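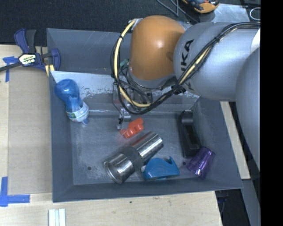

## Bin cell checklist, shared workshop – 28 December 2019

Inspected by: Urmas Juška
Arm: KUKA, table-side mount
Controller software: Brornex, bin routine 3
Next full inspection: March

Status codes: OK, WATCH, FIX. Items marked FIX are closed before the arm runs above 14 percent speed.

### 1. Bin and table

- [x] **Cardboard corners taped.** OK. Cardboard sheet on the left side lies flat. Blue tape marks its corners; replace the tape when it lifts.
- [x] **Clamp at upper left.** OK. IRWIN bar clamp, checked by hand with the arm off. No movement at the bin edge when pushed.
- [ ] **Bin floor.** WATCH. Pale scratches and blotches. Cosmetic so far, but they show up as false edges in the depth data at low exposure. Vītola has a matte gray paint that may help.
- [ ] **Sloping panel at the back.** WATCH. Paint chipped and worn in patches. Run a fingertip along the seam at the bottom edge each month for burrs.
- [ ] **Table surface.** FIX. White strips left on the wood in front of the bin. Move them to the shelf. Nothing loose stays on the table during a run.

### 2. Arm and cable dressing

- [x] **Ties on the cable bundle.** OK. All straps present. Tails trimmed.
- [ ] **Loop under the orange joint.** WATCH. The loop is wide and hangs low when the arm reaches into the bin. Clearance to the bin wall at the lowest programmed pose is 70 mm, measured with the arm stopped. Acceptable. If the pick height is lowered again, measure again.
- [x] **Pale yellow hose.** OK. No kink at the bend, no abrasion where it crosses the gray segment.
- [x] **Wrapped fitting by the joint.** OK. Wrap is tight. Unwrap and look underneath in March.
- [ ] **Cabling between table and beam.** FIX. Still lying in the gap. Order 4 adhesive saddles from Releck and route it along the beam.

### 3. Gripper

- [x] Mounting screws at specified torque, paint marks aligned.
- [x] Connector at the wrist latched.
- [ ] **Thin wire at the lower end.** WATCH. It reaches down near the fingertip and could snag on objects with a narrow point. A short sleeve would do it – Covden stock the right diameter.

### 4. Test objects

Load for this check: stainless steel cylinder with dark band, blue tape dispenser, translucent purple cup, blue bottle with label, black plastic tray-shaped piece, small red-orange piece.

- [x] No broken edges or loose fragments found when handled.
- [ ] **Purple cup in the right front corner.** WATCH. Leaning on the wall, in contact with the black piece. Corner picks are outside the approved envelope. Reset by hand, arm stopped, key out.
- [ ] **Steel cylinder.** WATCH. Reflections give poor grasp estimates along the polished part. Grasp on the band only.

### 5. Stops and access

- [x] Emergency stop at the table, tested under motion. Brake engaged.
- [x] Emergency stop at the door, same.
- [ ] **Carpet area behind the bin.** FIX. Thin cables run across it and there is a tool-like object lying at the back. Clear the tool, cover the cables.

Speed limit stays in place until the three FIX items are signed off in the binder.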